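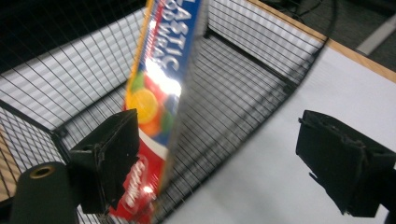 Hi all, August update from the Naridmont side of the project. Short version: we're moving again, and I'm a lot happier than I was when I wrote the last one!

We got through 19 collection sessions this month with the hand-held grippers, all of them on the pick-and-place set (small packaged goods, wire basket, table top). The plan said 22. The three we missed went to a swap of finger pads that took longer than I'd promised you, so that one's on me. They're on the calendar for early next month and I don't expect them to push anything else back.

What I'm most pleased with is the variety. Back in spring we had a pile of examples that all looked alike, same box, same angle, same slow careful hand, and the Zelness model learned exactly that and not much more. Now people work at a normal pace and tilt things however they like. Shiny packaging is in the mix too, which I'd been putting off (glare makes the labeling slower). Jonau does our labeling and they've been great about it, though they did ask for clearer rules on when a grasp starts. Fair enough! I wrote up two pages and we went back and forth on it until everyone could live with it.

Things still bugging me: the mesh baskets. The tracking drifts now and then when a big stretch of grid fills the view, and we have to toss the take. Roughly 2 hours of footage went that way this month. I've been trying a plain liner in the bottom of one basket and will tell you how it goes. Also, the pads are getting scuffed sooner than I budgeted for, so I'd like to shift a bit of the travel money over to spares. Travel is well under anyway.

Next up is the first training run on the new set, over at the Mazza lab, and after that bags and other soft stuff. I'd still like an answer on the second workstation when you get a chance, as the quote we have is only good through the end of next month. The budget sheet is in the shared folder, same place as before.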